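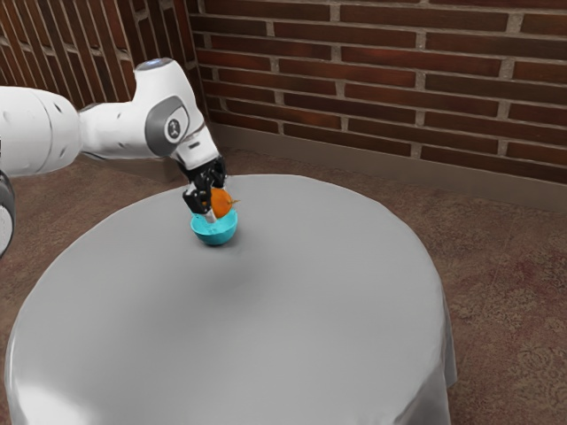 OK so I've spent two weeks with the Nindis, the folding phone everyone at work keeps asking me about, and I have thoughts. Thread!

Battery first. On a normal day (podcasts on the tram, maps, far too much group chat) I plug it in at dinner with 4 per cent left. My old Skernar used to get me to breakfast.

The hinge is lovely though. It opens with one hand and stays put at whatever angle you leave it. I've been propping it on the bench to watch the cricket while I cook and I'm never going back to leaning a phone on the toaster.

Now the update. Version 61 landed on my phone on 2019-01-14 and took the split keyboard with it. Gone! No mention in the notes. Kalliopi Makris has the same model and hers still has it, so I'm guessing it's a staged thing.
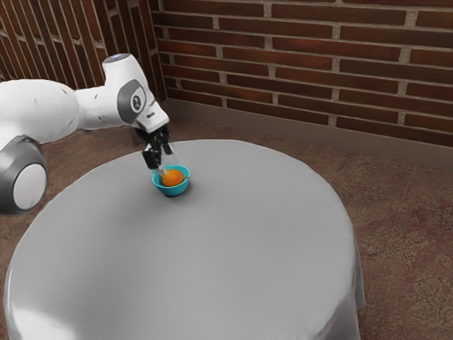 I rang support and got a bloke who was very nice and told me to clear the cache. Cleared it. Still no keyboard. He reckons there's a fix in April — I'll believe it when I'm typing on it.

Price, because a few of you asked: I paid $997 from Lonari, on special. Full price is silly money for a phone that doesn't come with a case.

Stelios Sotiropoulos wants to know about the camera. Mate, it's fine. Colours are a bit much in daylight, and at night everything goes mushy. If photos are your main thing, look elsewhere.

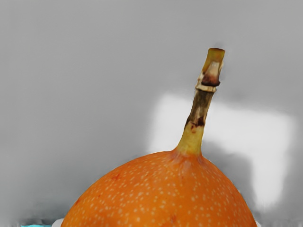
Granadilla, speckles, stem and all.

Also tried the Chukwu stylus with it. $95 and it skips whenever I cross the fold. Took it back.

Would I buy it again? For the hinge, probably. Ask me once the keyboard's back.

Replies are open if you've got the split keyboard working on 61. Please, my thumbs are suffering.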